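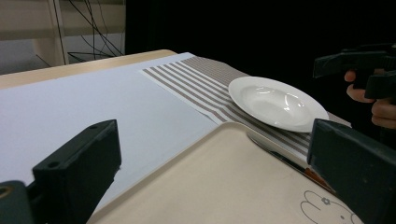
Issue 22

Home News Table & Kitchen Letters Back Issues

Striped placemats are back at Corkelside, and I may have bought too many

Thursday, April 4, 2019

If you walked past Corkelside last spring hoping to replace a placemat and came away with nothing, good news! The homewares store has put its whole table-setting section back on the ground floor, and I spent most of my lunch break in there (sorry, boss). There are 311 pieces on the list they hand you at the door, everything from soup spoons to serving trays, and you can buy all of it one at a time.

That last bit is what got me. I have never once needed six of anything. I want one plain white plate to replace the one I dropped, and a striped mat to go under it, white with a sort of grayish taupe, quiet enough that it gets along with whatever else lands on the table. I'm also weak for a cream tray with a little cartoon rabbit on it, ears up, tiny flower by its head. My sister says it's for kids. My sister is wrong.

The knives come from Grikska and they're sold loose, so you can try the weight of one before you pay for it. I like a table knife with a bit of tooth to it, because a smooth one just pushes a tomato around the plate. 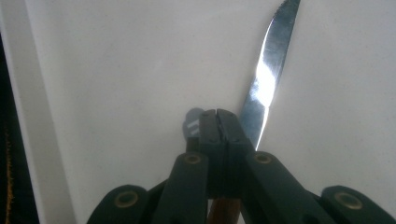
Steel blade with fine serrations near the tip.

Dvořáček, the cafe next door, is joining in by laying its window tables with pieces from the store all through April, so you can have your eggs and decide whether you like the plates at the same time. I think that's a pretty great idea, and also a dangerous one for my bank account.

Spend more than 30 dollars and you get a Fuster dish towel thrown in while they last. The store had 470 of them to start with. I have two already, and I'm going back Saturday for the butter dish I talked myself out of.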